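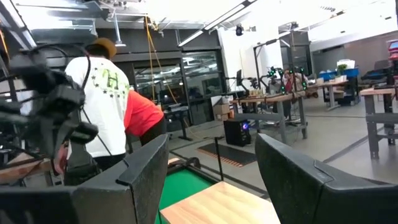 Sunday nights with the little church station

I grew up falling asleep to a preacher. Not in the pew (well, sometimes in the pew) but at home, with the kitchen radio turned down low and my mother doing the dishes to the evening broadcast from Plarano. It was a tiny church station with a tiny signal, and if a storm came over the ridge you lost the second half of the sermon and got a baseball game from two counties over.

I moved away, got busy, and forgot all about it for years. Then this April I was driving back through with the windows down and hit the scan button, and there it was! Same spot on the dial, same slightly wobbly piano hymn to open the hour. I pulled into the gas station and just sat there until the closing prayer.

So I've been listening again, every Sunday at 8, over the internet now – the stream drops out every so often, so in a way it feels just like the old days. They still read the prayer list on air. They still take hymn requests by mail, and they still mispronounce Insaurralde, the little mission town the church has been sending money to for as long as I can remember. I've heard two different readers do it two different ways and I love them both.

The big news is the roof fund for the mission chapel down there. Last week they announced that it had reached $2,632, and you could hear people clapping in the studio. I know that's small change to a big ministry. For a congregation that fits in two rows of cars it's a whole lot of bake sales, and I got a bit teary over my ironing.

I did finally write in with a request. I asked for "Blessed Assurance," all the verses please, and put my mother's name on the card. I haven't heard it played yet, but they go through the mail in order and I'm told the stack is tall. If you want to try the station yourself, look for the Javeo Gospel Hour, and give it a few minutes before you decide – the announcements come first and they do run long. The piano starts right after the birthdays.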